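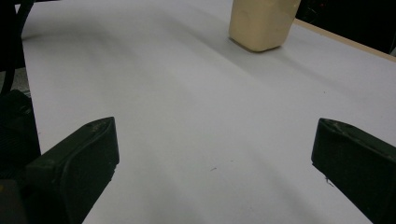 **The Hinach Channel dispute** is a long-running disagreement between Nancombe and Tomar over where one side's water stops and the other's begins. I've been keeping this article up for a while now, and I've tried to write it the way I'd explain it to a friend who just got off the ferry and wants to know why there are two sets of buoys. If you came looking for the Hinach lighthouse, that has its own page (it's a good one, too!).

## Where it is

The channel runs between the Nancombe mainland and the island of Tomar. It's 13 nautical miles across at its widest and only 7 at the narrows, so there was never enough room for both sides to claim a full 12-mile belt of territorial sea without bumping into each other. Partway along, a little closer to Tomar, sits Hinach itself, a low rock with some grass on it and a great many gulls. Most of the trouble comes down to that rock.

The water on the Nancombe side is shallow and sandy. On the Tomar side it drops off fast, and the deep part is where the ships want to go and where the best crab grounds are. I didn't understand the dispute at all until I looked at a depth chart, and I'd tell anybody to start there.

## Background

Under the old harbor agreement, both governments used what everyone called the "sailing line," meaning whatever route the pilots happened to take. It worked fine for small boats. The agreement never gave any coordinates, though, and the pilots moved their route every time the sandbars moved. By the time anyone tried to draw the thing on paper, Nancombe's charts and Tomar's charts showed two different lines, and each office was quite sure that its own was the traditional one.

The strip between the two lines is known as the Overlap. Boats from both sides fish there, and for years the patrols mostly looked the other way. Then Fullitz, a dredging and survey company, applied to Nancombe for a permit to take sand from the south end of the Overlap. Tomar protested within days, the permit was put on hold, and suddenly people who had never cared about a boundary were arguing about it in line at the bakery.

## What each side says

### Nancombe

Nancombe wants a median line, measured coast to coast, with Hinach ignored completely. Its lead negotiator, Denise Parsons, has argued all along that a rock where no one can live shouldn't be able to push a border around. She leans on the part of the Law of the Sea Convention that says rocks which can't sustain human habitation or economic life of their own get no exclusive economic zone or continental shelf.

I think that's her weakest point, to be frank, and plenty of people in Nancombe think so too (they just say it more quietly). The same article leaves a rock its territorial sea, and in a channel this narrow the territorial sea is the entire fight.

### Tomar

Tomar also says it wants a median line, but measured from Hinach on its side. That would swing the boundary west and hand it nearly all of the deep water. Fatemeh Esfahani, who has spoken for Tomar since the second round of talks, adds a historical claim: Tomar families kept sheep on the rock in summer and paid grazing fees to the island council. The fee books still exist. I've seen photocopies, and the handwriting is dreadful.

Where a historic title can be shown, the median line isn't automatic, so those books matter more than you might expect. Whether a few summers of sheep add up to a title over the water around them is another question, and I've heard smart people come down on both sides.

## The joint committee

The two governments set up the Joint Channel Committee after the Fullitz business. It meets by turns in Nancombe harbor and on Tomar, always in September, when the crab season is closed and the fishing groups can send people. It has no power to decide anything. It recommends, and both legislatures have to agree.

The early meetings went almost entirely to technical questions, and I'd say that was time well spent. Trevor Whiteley, a hydrographer, got both sides to accept one low-water line for each coast, which hadn't been done before. You can't measure a median line until you agree on where the land ends, and with sandbars like ours that took a lot of mud and a lot of patience. (There are two Trevors in this story, which trips everyone up. The other one is Trevor Naylor of the crab fishers' association, and he and Whiteley don't agree on much.)
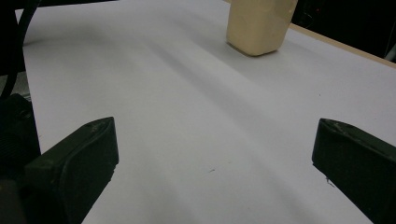
*Cream-colored block on a white tabletop.*

The committee then tried three ways out of the Hinach problem:

- **Full effect.** Hinach counts as ordinary coast. Tomar's favorite, turned down by Nancombe the same afternoon.
- **No effect.** Hinach is skipped. You can guess who turned that one down.
- **Half effect.** Draw the line both ways, then split the difference. Courts and arbitrators have done this with awkward islands elsewhere, and it's the only option still on the table.

Half effect puts most of the Overlap in shared reach of both harbors, but it cuts straight across the best crab ground. Naylor's members have objected in writing at every meeting since.

## The interim arrangement

While the talks go on, the Overlap is run under a temporary set of rules. It doesn't settle who owns what, and the text says so on every page, which makes it a slow read! The main points are these:

1. Up to 200 licensed boats may work the Overlap, split evenly between the two sides.
2. Each patrol may stop only boats from its own side, except in an emergency.
3. No dredging, drilling, or sand removal by anybody.
4. Fish and crab landings are reported to a shared office on Tomar.
5. Either side can walk away with six months' notice.

The second rule is the one that gets tested. One Saturday a Nancombe patrol towed in a Tomar crab boat with a dead engine and then kept it overnight to look at its license. Tomar called that a seizure, Nancombe called it a rescue, and the boat's skipper, Braulio Arriaga, told the harbor radio that he mostly wanted his bait back. The committee later put out a one-page note on what counts as an emergency. Engine trouble does. Checking papers afterward doesn't.

## Shipping and buoys

Nancombe marks the channel along its own chart line and Tomar marks it along the other, so for part of the run a pilot sees two rows of buoys. They follow the same color system, thank goodness, and the local pilots know which row to trust in which weather. Visiting yachts don't. If you're taking a boat through, get both charts and call the pilot station before the narrows, and don't try the gap just south of Hinach at low water, whatever your screen tells you.

A joint buoy plan has been drafted with 23 marks in a single row. Both sides like it. It's stuck for now on wording, as Tomar wants a sentence saying that the buoys have no bearing on the boundary and Nancombe wants the same sentence with the word "rock" in it somewhere.

## Open questions

A few things I'd love to fill in here, if anyone has a source:

- The original pilots' logs. Nancombe's archive lists them, but the box I asked for held tide tables.
- Whether the seabed will get the same line as the water above it. The two don't have to match, and I've heard both versions.
- The status of the Fullitz application, which was never formally withdrawn as far as I can tell.

Please put notes on the talk page before changing the section on Tomar's claim. It's been rewritten back and forth a lot, and I'd like each change to come with a document we can all read.

## See also

- Hinach lighthouse
- Tomar grazing books
- Nancombe pilot station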